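Courses > Health Sciences > Rare Disease Research > Handouts

Handout 5: How Small Trials Are Funded and Read

Read before the February session. The first half covers where the money for early trials in rare neuromuscular disease comes from. The second half covers how to read the results when the number of patients is small. The two are connected, and the assignment at the end uses both.

1. Why early funding is hard to get

A drug candidate usually passes through cell studies, animal studies and safety studies before any patient with the disease receives it. Each stage costs more than the one before. Public grants tend to cover the first stages. Large companies tend to come in once there is some evidence of benefit in patients. The stretch between the two is where many candidates stop, and the reason is often lack of money. A negative result is only one way for a program to end.

For a rare disease the gap is wider. The number of possible buyers is small, the natural course of the disease may be poorly described, and there may be no agreed way to measure improvement.

2. Who pays

Patient foundations. They may give an ordinary grant, or they may invest and ask for a share of later income. The second arrangement lets the foundation reuse the money if the drug reaches the market. It also raises a question about conflict of interest, which we will discuss in class.

Government programs. These usually require a public report and a data sharing plan.

Small companies. They often hold one or two candidates and depend on milestone payments. When you read a press release from a small company, check whether the sum announced has been paid or is only payable if certain targets are met.

3. Case for discussion: the Geum study

Geum is an oral compound developed by Mollau for an inherited muscle disease. The first study in patients was paid for in part by the Mernen fund, which made its payment in two steps. The second step depended on the safety results.

The study was open label, with no placebo group. Patients took the compound for 12 weeks. The main measure was safety. Walking distance and grip strength were secondary measures. The company reported that the drug was well tolerated and that walking distance "showed a positive trend."

Notes on this case:

The word "trend" in a report like this normally means the difference did not reach the level set in advance. Look for the actual number and its confidence interval.

Walking tests depend on effort. A child who knows he is on the new drug, and whose parents know it too, may try harder. Without a control group there is no way to separate this from a drug effect.

Grip strength varies with the device, the time of day and the person giving instructions. The protocol should fix all of these.

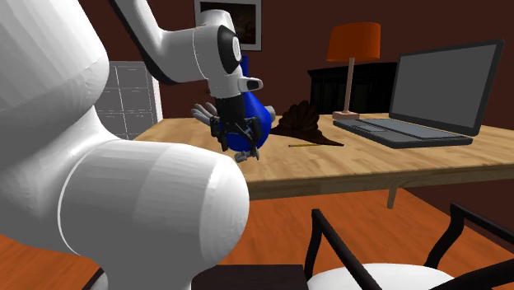 4. Registries and natural history data

When a control group is not possible, researchers sometimes compare treated patients with records from a registry. The Zirkon registry, used in our reading, holds 2,561 patient records. That sounds like plenty, but most records will not match the trial group on age, genetic diagnosis, steroid use and walking ability at baseline. After matching, only a small part may be usable.

Ask these questions of any registry comparison:

- Were the matching rules written before the trial data were seen?
- Were the same tests done in the same way?
- Are the registry visits recent? Standards of care change, and older records may show faster decline for that reason alone.
- What happened to patients who dropped out of either group?

5. Surrogate markers

A surrogate marker is a lab or imaging result that stands in for a clinical outcome. In muscle disease this may be the amount of a protein in a biopsy or the fat content of a muscle on MRI. Markers can change sooner than function does, so a trial can be shorter.

The risk is that the marker moves and the patient does not benefit. If a protein rises from 1 to 2 percent of the normal level, the report may describe this as an increase of 100 percent. Both statements are correct. Always write down the absolute values next to the relative change.

6. Assignment

Due 20 Nov 2019, on paper, at the start of class. Late papers lose one grade step.

Choose one early trial in a rare disease from the reading list. Write no more than 4 pages covering the following:

a) Who funded the trial, and on what terms, as far as these are public.
b) The main measure and whether it was met.
c) One claim in the press release that goes further than the published data.
d) What a second trial would need in order to settle the question.

Use the original paper for b and c. News articles may be cited only for a. Do not use the Geum study, as we will work through it together.

Filed under: Handouts, Clinical Trials, Neuromuscular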